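Shoebox Packing for Small Soft Things

Posted Monday, June 3, 2024 by Ruth Mamani

I love a shoebox. I love them more than the plastic bins I keep buying, and I will go on about it to anyone who stands still! A good one has a firm lid, stacks well, fits on a closet shelf and costs nothing once the shoes are out of it. If you have plushies, little dolls, notebooks and cards drifting around the living room, one box and half an hour will sort out a surprising number of them.

Start with the table

Clear off a table and tip everything out where you can see it. Wipe the inside of the box with a barely damp cloth and leave the lid off until the cardboard feels completely dry. Shoe paper goes in the recycling, and so do those little packets.

Put something soft in the bottom — an old scarf, a pillowcase, a T-shirt that shrank. Fold it to the size of the box and let the extra come up the sides a little.

Filling the box

Big round plushies go in first, near the middle, and everything else gets tucked around them. Sit the taller ones against the back wall so their faces show when you lift the lid (my favorite part). Dolls in nice outfits do well wedged between two soft toys, where their clothes don't get crushed. Cards stand up along the sides. Books and notebooks with an elastic strap should be strapped shut before they go anywhere near the box, or the pages will catch on every bit of fuzz.

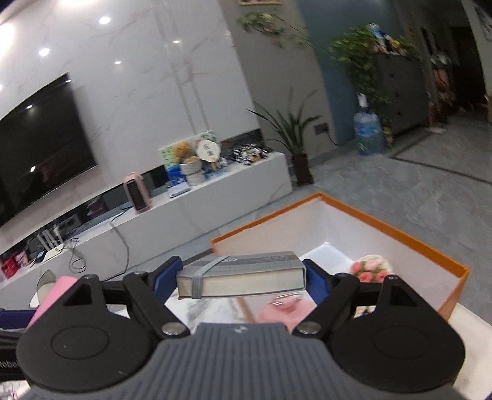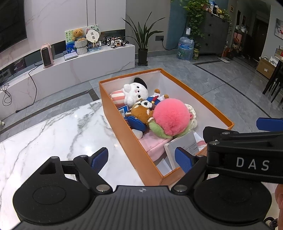
An orange box with white inside walls is a real treat for this, by the way. You can spot it from across the room, and the toys look so cheerful against the white!

Closing it up

Lay the lid on and let it drop under its own weight. If it rides up at a corner, take out one thing and try again. Please don't press — a squashed pompom takes ages to fluff back out.

For the label I use a strip of masking tape on the short end, written in thick marker. "Soft toys, small" is plenty. I tried numbering mine once and got as far as 16 before I lost the list.

Where to keep it

A closet shelf is great, under the bed is fine, and the garage is a no from me. Don't stack more than six, and put anything with books in it at the bottom. I go through mine every November, swap a few favorites back onto the couch and give the liners a wash.

Next up: what to do with the lids that have lost their boxes. I have so many ideas!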